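**Is the long cut of *Horklow* really a different movie, or just a longer one?**

Posted by **reelgrump**, 13 April 2018

I saw *Horklow* when it played the Wong downtown, which has 300 seats and maybe a dozen people in them that night. I liked it fine. Slow first half, good bank scene, an ending that felt like somebody had lost a page.

Now Dustitz has put out a two-disc set with a "complete version" that runs 14 minutes longer. The box copy says it "changes everything you thought you knew about the brothers." I have been burned by that kind of sentence before. Usually it means one more driving scene and a dog.

What I want to know from people who have watched both:

- Is the new footage spread through the movie, or is it one lump?
- Does it explain why the older brother goes back to the ferry? In the theater version he's on the bus, there's a cut, and he's standing on the dock with no coat. I took that for an editing mistake. A friend says it's a dream. I don't buy the dream thing for a second.
- Is the theater version on there too, or did they do the usual and bury it?

Please don't tell me it's "a richer experience." I'd like to know what's in it. Spoilers are fine by me.

---

**tapedeckmarvin**

Its way better. You get the whole backstory. I cried at the kitchen part. Get it, you can find it used for cheap if you wait until June when people dump theirs. Also the dream theory is correct, the director said so somewhere, I forget where.

---

**Aaliyah Lévesque**

I'd like to see where the director said so. I've listened to the commentary all the way through and he spends the dock scene talking about the weather and how late the lunch truck was.

I've watched both, the long one twice, the second time with the theater disc going on a laptop next to me so I could stop and compare. To your points, in your order.

It's mostly one lump. There's a long stretch that starts 47 minutes in, right after the younger brother sells the truck. It's the mother's house: a dinner, an argument on the stairs, and then the two of them washing up without talking. That's your "kitchen part." It is well acted. I'm less sure it belongs there, because the movie had only just started moving and now it sits down again. The rest is bits and pieces -- a longer look at the ferry timetable, a second phone call, a few lines from the bank manager that anybody would have trimmed.

The coat. Yes, it gets explained, and I'm sorry to say the explanation is dull. He gets off the bus at a rest stop, gives the coat to a kid who's shivering, and misses the bus. He walks back. Take those two minutes away and you get the jump you noticed. So you were half right: it's no dream, and I wouldn't call it a mistake either. Somebody chose to cut it and I think they chose well. In the short version he looks like a man who has lost his mind a little. In the long one he's a nice guy with bad luck, and I'd already seen that movie.

Does it "change everything you thought you knew about the brothers"? You find out who paid for the funeral. I had guessed. You probably had too.

The theater version is on disc 2, under a menu called "Other," below the trailer. It looks a bit darker than I remember it, but I don't trust my memory on that kind of thing, and I'd be careful with people online who say they trust theirs. 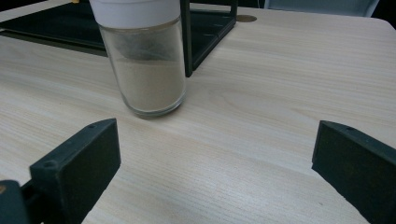
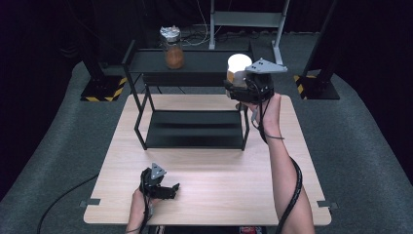

As for buying it, I wouldn't pay full price on the strength of the extra footage. The commentary is thin. The "making of" is the sort where everyone says everyone else was a joy. If you already own the single disc, borrow this one, watch from the truck sale through the end of the dinner, then skip ahead to the rest stop, and you've had nearly all of it.

One thing I can't settle: the long cut has different music over the last shot. The box doesn't mention it and neither does the commentary. It's a piano where there used to be just wind. I went back and forth on it and I think I dislike it, but it does make the ending feel less like a lost page, which was your complaint.

---

**reelgrump**

Thanks, that's what I was after. The coat going to a shivering kid is so much worse than anything I'd imagined. I'm going to pretend I never read it.

The piano does make me curious, so I may see if the library has it. If it turns out to be one of those sad slow pianos I'll be back here to complain.

---

**plollness_fan**

It's a sad slow piano.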